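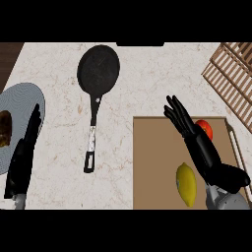 Darkdale Community Kitchen, Equipment and Maintenance Team

Seasoning and Re-seasoning Carbon Steel and Cast Iron Pans
Written by Erasto Athumani. Last revised Aug 29, 2020.

This page covers stripping, seasoning and routine care of bare carbon steel and bare cast iron. It does not apply to enameled iron, stainless steel, aluminum or any pan with a nonstick coating. If the type of pan is not known, test it with a magnet and check the maker's sheet before starting. A coated pan must not go through the oven cycle described under Step 4.

Background

Seasoning is a thin layer of oil that has been heated until it hardens and bonds to the metal. The hardened layer keeps water and air away from the steel and gives food a smoother surface to release from. It builds up in coats. A thick coat stays soft in the middle, feels tacky when cool and comes away in flakes, so each coat must be wiped down until the pan looks almost dry.

Color is a poor guide to condition. A new carbon steel pan goes from gray to bronze to brown, usually in patches, and may take months of cooking to turn an even black. Patchy color does no harm. Judge the surface by touch and by how eggs behave on it.

What you need

Oven that holds a steady 450 F
Neutral oil with a high smoke point (grapeseed, canola or sunflower)
Lint-free cotton cloths
Fine steel wool
Stiff nylon brush
Dish soap
White vinegar, for rust only
Aluminum foil
Oven mitts rated for the oven temperature

Step 1. Decide how much work the pan needs

Run a dry fingertip across the cooking surface. Smooth and slick: the pan needs routine care only. Sticky: go to Step 4 and bake one cycle with no added oil. Rough, flaking or orange: start at Step 2.

Light scratches from a metal spatula do not call for stripping. Cook with the pan as usual and the marks will fill in. Deep gouges that catch a fingernail should be reported on the equipment sheet, along with any movement in the handle. 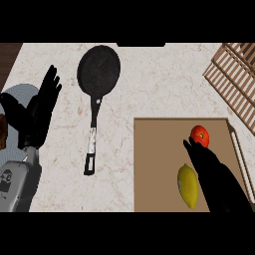

Handles are attached by casting, welding or rivets, depending on the maker. Hold the handle in one hand and the rim in the other and try to twist them against each other. Any play at all means the pan comes out of service. Do not hammer a loose rivet flat again on site. The repair shop on the Trorker account does this work with the proper backing block and returns the pan in a week.

Step 2. Strip the old layer

Wash the pan in hot water with soap and scrub with the nylon brush. Dry it. Work over the surface with steel wool in small circles, paying attention to the corner where the floor of the pan meets the wall. Old oil collects there and is usually the last to go. The outside of the pan needs stripping only where it flakes.

For rust, mix equal parts white vinegar and water in a tub and submerge the pan for 30 minutes. Check it and scrub. If rust remains, repeat once. Do not leave a pan in vinegar overnight. The acid will go on to attack sound metal after the rust has gone, and the surface comes out pitted.

Rinse well. Wash again with soap to remove the last of the acid.

Step 3. Dry completely

Wipe the pan with a cloth, then set it over low heat for five minutes or until no moisture is left around the rivets and the base of the handle. Bare steel can show fresh rust within minutes, so go straight to the next step. A brown film on the cloth at this stage is flash rust. Wipe until the cloth comes away clean.

Step 4. Oil and bake

1. Heat the oven to 450 F. Put foil on the lower rack to catch drips.
2. Warm the pan until it is hot to the touch but can still be handled with a mitt.
3. Put half a teaspoon of oil on a cloth and rub it over every surface, inside and out, including the handle if it is bare metal.
4. Take a clean cloth and wipe all of it off again. What remains is enough.
5. Place the pan upside down on the upper rack and bake for one hour.
6. Turn off the oven and leave the pan inside until cool.

Repeat from item 2 for each further coat. Two coats are enough for a pan that was only touched up. A fully stripped pan gets 6.

Run the hood fan throughout. Pans with wooden or plastic grips cannot go in the oven. Season those on the burner, moving the pan every minute so the whole base gets heat, and stop when the smoke stops.

Step 5. First use

Cook something with fat in it. Sliced onions or potatoes work well. Avoid tomatoes, wine, citrus and vinegar-based sauces for the first few weeks, as acid softens a young layer.

Routine care

Wash while the pan is warm. A small amount of dish soap is fine. The old warning against soap dates from when household soap contained lye. Do not soak the pan and do not put it in the dishwasher. Dry over low heat, wipe with a few drops of oil and wipe off the excess.

Store pans with a cloth or paper sheet between them. The Kelik shelf units hold them flat; do not hang pans over the sinks.

Faults

Tacky surface: too much oil. Bake for one hour at 450 F with no oil added.
Flaking: coats too thick, or applied over old food. Strip and start again.
Black residue on a clean cloth: loose carbon. Scrub with coarse salt and a little oil, then rinse and dry.
Metallic taste: layer is too thin. Add two coats.
Pan rocks on a flat burner: the base has warped. Usable on gas, not on induction.

Log each re-seasoned pan in the Mfaume binder with its number, the oil used and the number of coats. The next full check of the set is in May.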